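Workroom notebook
Thu 22 September
Folding and floor work, sheet 251

Work was carried out on the floor today, the long table being taken up with the Vasotell returns. The woven straw mat was swept and laid first, and the light-green mat was placed on top of it. The straw mat alone is unsuitable for thin fabric. Its ribs catch on loose stitching and leave fine lines when a garment is pressed flat by hand. It is quite satisfactory as an under-layer and keeps the green mat from sliding on the boards.

The green mat should be wiped down before white items are handled. This was done at the start and once more after the dark cottons.

Folding followed the Drudex sheet, second revision. Shirts and tops were laid face down, the sides brought in, and the lower part folded up in two stages. The third line on the sheet remains unclear: it asks for the sleeve to be returned "to the edge", without stating which edge. It was taken to mean the outer edge of the fold. Colleagues who have been reading it differently are asked to write their version beside this entry so that the next revision may settle the matter.

Patterned pieces took longer than plain ones. With stripes the pattern gives a line to work to, and a crooked fold shows at once. Dots are less helpful. On the white piece with black dots the dots vary in size, and small circular logo prints take the place of some of them, so there is no regular row by which to judge whether the fabric lies straight. The hem and side seams should be used as the guide. It is suggested that such pieces be shaken out and laid flat before any fold is attempted - smoothing them after the first fold only moves the creases towards the corners.

Soft pieces should not be left crumpled on the mat during breaks. Where this cannot be avoided, they should at least be spread singly and not heaped.

Storage. The Ornel boxes have an inner width of 40 cm. The present fold fits them with a little room at either side, but the stack leans once the box is more than 75 per cent full. Heavier items are to go at the bottom, and the lid should close without pressure. Two boxes were repacked this afternoon for this reason and returned to the lower shelf. The labels on both are now out of date and must be rewritten.

Supplies. Tissue is low. The last order was for 1000 sheets and the remaining packet has been opened. The lint roller is to be replaced. The small steamer was not used and is still awaiting its new hose.

Outstanding for the next session: the knitted pieces, the unpaired socks in the blue bag, and a decision on whether hooded garments are to be folded or hung. The Drudex sheet says nothing on hoods.

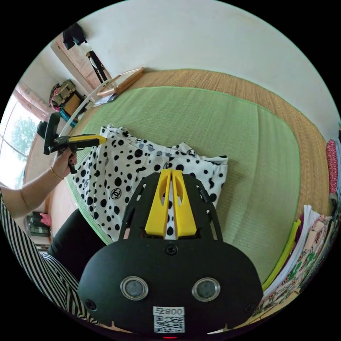 Kaewsai Garment Care Workroom

Dotted piece, white and black, on the green mat. Any remarks on the folding of dotted fabric may be added beneath this entry.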